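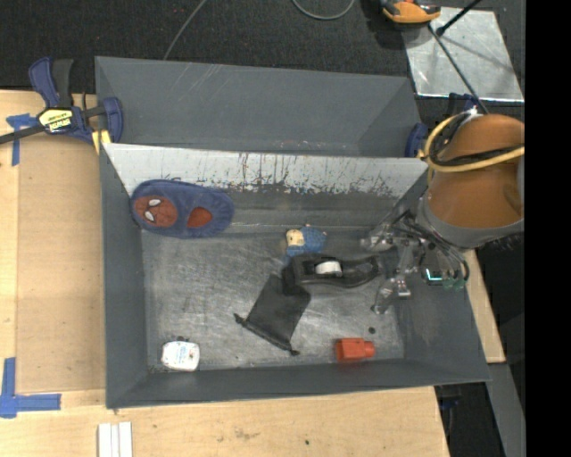 A Spider-Man slipper in one of our gray bins.

Shoes by the front door, and how we stopped falling over them

For many years our family had a small mountain of shoes behind the front door. When we moved to Clakham I decided it must end, because the new hallway is only 28 inches wide at the narrow part and the door did not open fully when somebody left boots there. I write down what worked for us. Maybe it is useful for other people with a narrow hall.

First, take everything out and look at the soles. We had more than 30 pairs, and many were not worn since the last winter. Shoes for another season go into the bedroom closet, with a sheet of newspaper inside each one. Do not use the glossy pages, they do not take up moisture.

Then give every person a limit. Ours is two pairs by the door. My wife thinks this is too strict and keeps her garden clogs on the back step, so they are not counted.

House slippers should live apart from street shoes. The dirt from the street goes on the slipper sole, and then it goes on the carpet. Open bins are better than bins with a lid — a child will not lift a lid, he will put the slipper on top of it. Old bins with scratches are fine for this job. Wash them with warm water and a little dish soap, and dry the corners with a rag, where the sand collects.

For smell, sprinkle a spoon of baking soda in the shoe at night and knock it out in the morning over the trash can. Don't do it with leather, it becomes dry and pale. For leather I only leave the shoe open, with the laces loose, in a place with moving air.

Fabric slippers can usually be washed by hand. Read the label first. I use cool water and a soft brush for the sole, then I press them in a towel without twisting. Never put them on the radiator. I did this once with my own pair, and the glue of the sole opened at the toe.

In March, when there is mud, I put an old baking tray under the boots. It is not beautiful, but the floor stays clean and the tray goes under the tap in the evening.

— Babatunde Ezeani

Filed under: Hallways & Closets, Cleaning, Kids' Things

41 shares | 3 comments

Khương
We also use newspaper, but I change it after the first hour if the shoes are very wet. It dries much faster this way.

brurncombe_mum
What do you do about rubber boots? Ours smell terrible and baking soda just cakes up inside.

Babatunde Ezeani
Rubber boots must be fully dry before the soda. I wipe the inside with half vinegar and half water, then leave them upside down over two sticks until next day.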